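About Rowbotham House

Rowbotham House is a residential school of household skills in the town of Deveck. It was established to teach the care of clothing and bedding to adults who are setting up a home, returning to work in domestic service, or preparing for a post in a hotel or boarding school. The school occupies 61 rooms on two adjoining properties, and more than 2000 students have completed its certificate.

Our Program

Instruction takes place over 5 terms. The first is given entirely to the bedroom. Students learn to strip and make a bed, to fold garments of different weights, and to decide what should be hung, what should be shelved and what should be stored for the season. Quilted jackets, fleece garments, patchwork quilts and printed sheets are all handled in the opening weeks, as these are the articles most often found in an ordinary household.

The bed itself serves as the work surface. Garments are laid out on it, turned the right way, smoothed from the collar down and folded to the width of the shelf. Students work at their own pace and repeat the exercise with each type of fabric.

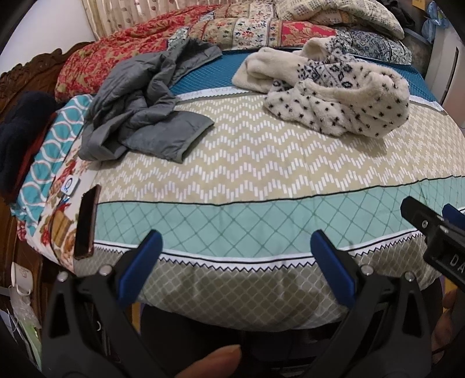 Fleece is folded in thirds and is never pressed under a heavy pile. Quilted garments are closed at the front before the sleeves are brought in – a zipper left open will catch on the lining of the next piece. Patchwork quilts are refolded along new lines every term so that the seams do not wear in one place.

Later terms cover laundering, mending, linen inventory and the packing of trunks. The Sternero method of shelf labeling is taught in the fourth term and is used in every dormitory.

Facilities

The Wollasa Linen Room holds 3856 catalogued articles, which students may borrow for practice. It is open from 8 a.m. until 6 p.m. during term. Laundry and sewing rooms are on the ground floor of the east building.

Admission

Applications are accepted until the end of December for the spring intake. No previous training is required. Students are asked to bring one set of their own bedding and several garments of mixed fabric. Inquiries may be addressed to the Admissions Office in the main building.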